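Robot helper at home -- tips after our trial

Had the Flunelton two-arm on hire from Cirunwood since July. £100 a week, delivery on top. Quick notes before I forget teh lot.

Doors first. Glazed double doors are the slow bit, so wedge both leaves open before you send it through. Felt pads on the door edges too, 2 per side. Cheap and they peel off clean.

Thresholds -- run your hand along the strip. Anything proud, sand it or tape it. Pick up whatever's lying flat on the floor as well, it won't always go round.

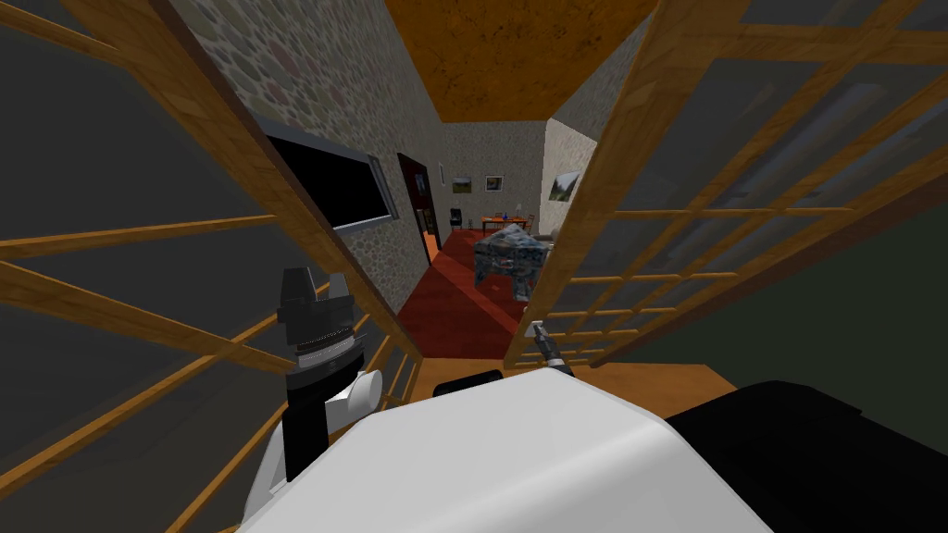 Carpet runners want gripper tape at the near end. Stools and pouffes back against the wall, then redo the room map. Remzi Yazıcı at Cirunwood says redo it after any furniture move, and he's right, ours sulked for 3 days till I did.

Wipe the gripper fingers with a barely damp cloth. No polish!! Fumiko Sugiyama used beeswax on hers and it dropped every mug.

Worth it? For fetching and doors, yes. Stairs no. Buying is a differnt matter, and the spare finger set is £348, so look after the ones you've got.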